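Le panier, les cubes et mon petit rangement de novembre

2 novembre 2023

Depuis que j'habite en France, j'écris ici une fois par mois, quelquefois moins. Mon mari Junpei me dit que je devrais écrire plus court, et ma voisine me dit le contraire. Aujourd'hui je veux parler d'un panier en osier et des cubes en bois de notre fils, parce que j'ai passé deux soirées avec eux et que j'ai pris du plaisir à ce travail, ce qui n'est pas si fréquent avec le rangement.

Les cubes sont arrivés chez nous en septembre, dans un carton, envoyés par Yasuo Iwasaki, un ancien collègue de mon père. Ses enfants sont grands et il ne voulait pas les jeter. Il y en avait 62 dans le carton. Je le sais car il l'avait écrit lui-même sur le couvercle, au feutre, avec la mention « tous vérifiés ». Dans sa lettre il racontait que ses deux filles avaient inventé avec ces cubes un jeu de marchande, où chaque cube avait son prix, et que pour cette raison on trouverait des traces d'écriture sur certains d'entre eux.

Je dois avouer que j'ai d'abord voulu les nettoyer. J'ai essayé la gomme blanche, puis un chiffon à peine humide avec une goutte de savon de Marseille. Il ne faut pas tremper le bois dans l'eau, je l'avais lu dans plusieurs endroits, et je l'ai appris aussi avec un petit bateau qui a fendu l'année dernière. La saleté est partie assez bien. L'encre est restée. J'ai pensé au papier de verre très fin, et puis j'ai reposé le papier de verre dans le tiroir. Un cube poncé n'a plus la même couleur que ses frères, et mon fils, qui a quatre ans, cherche toujours les marques quand il joue. Il les appelle « les lettres des grandes filles ».

Le problème était donc seulement de savoir où les mettre. Nous avions déjà essayé trois solutions. La première était le carton d'origine, qui s'est ouvert par le fond dans le couloir. La deuxième était un sac en tissu avec un cordon. C'est joli, un sac, mais un enfant ne voit pas ce qu'il y a dedans, alors il le renverse entièrement pour trouver un seul morceau, et le bruit sur le parquet est terrible pour les gens du dessous. La troisième était une boîte en plastique transparent avec un couvercle à clips. Les clips étaient trop durs pour lui et il fallait que je vienne chaque fois.

Le panier, je l'avais depuis longtemps. Je l'ai acheté dans un vide-grenier, à une dame qui y mettait ses pelotes de laine. Il a un tressage serré et régulier, d'une couleur miel, et un bord épais en forme de tresse, comme une corde. Je l'avais utilisé pour le pain, ensuite pour les pommes, ensuite pour rien. Il était en haut du placard avec un torchon par-dessus.

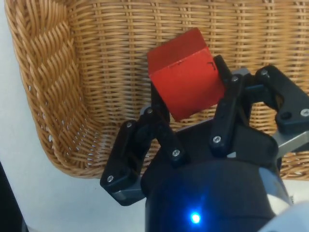 Avant de donner un panier ancien à un petit enfant, il vaut mieux passer la main partout, lentement, à l'intérieur et à l'extérieur. J'ai trouvé deux brins qui piquaient. Je les ai coupés très court avec les ciseaux à ongles, en biais, et j'ai frotté le bout avec une lime. Ensuite j'ai passé la brosse à dents sèche dans le tressage, où il restait des miettes (de pain, j'espère). Pour finir, une éponge bien essorée et une journée de séchage près de la fenêtre, mais pas au soleil direct. L'osier aime un peu d'humidité, m'a expliqué Minoru Sekiguchi, qui a fait un stage de vannerie et qui en parle volontiers. D'après lui, un panier qui craque quand on le prend est un panier qui a soif. J'aime bien cette phrase et je la note ici.

J'ai aussi hésité sur une doublure. On en voit de très belles, en lin ou en coton à rayures. J'en ai même commencé une, avec le reste d'un rideau, et j'ai cousu 18 centimètres avant de m'arrêter. Avec la doublure, le panier ressemblait à un panier de magasin, et les cubes glissaient sous le tissu. Sans doublure, le bruit du bois contre l'osier est doux. Il ressemble à celui des noix. Je préfère ce bruit.

Nous avons établi une règle, une seule : le soir, avant le bain, on met les cubes un par un. Pas par poignées, pas en les lançant. Au début je trouvais cela trop lent, et c'est Junpei qui a insisté. Mon fils nomme les couleurs en les posant, d'abord en français, puis en japonais. Il se trompe quelquefois entre le bleu et le vert en japonais, ce qui est normal, ma grand-mère aussi disait « bleu » pour le feu vert. Les rouges passent en premier, c'est lui qui a décidé. Parmi les rouges il y en a qui ont les coins usés et la peinture un peu mate, et ce sont ceux-là qu'il veut garder sur le dessus, pour les retrouver le matin.

Le rangement complet prend le temps de faire cuire le riz. J'ai donc pris l'habitude de lancer la cuisson quand il commence.

Kanako Sugawara, qui porte le même prénom que moi et qui est venue prendre le thé, m'a demandé si le panier n'était pas trop lourd pour un enfant une fois rempli. C'est une bonne question. Je l'ai pesé avec les cubes sur la balance de cuisine : 2 263 grammes. Il peut le tirer, il ne peut pas le porter, et pour l'instant cela me convient. J'ai cousu deux ronds de feutre sous le fond pour ne pas rayer le parquet. Un des deux est déjà tombé. Il faudra sans doute que je fasse un point plus serré, avec du fil de lin – le fil ordinaire se coupe contre l'osier.

Il me reste à trouver une place définitive. Sous la fenêtre, le chat s'assoit dedans. À côté du canapé, on se cogne le pied. Pour le moment il dort sous le petit banc de l'entrée, entre les bottes et le parapluie, et mon fils lui dit bonne nuit.

Si quelqu'un parmi vous connaît une bonne manière de réparer un bord tressé quand un brin commence à se défaire, je veux bien lire vos conseils dans les commentaires. Le mien tient encore, mais j'ai vu un endroit, près de l'ancienne place de l'anse, qui me donne un peu de souci.

Kanako Koyama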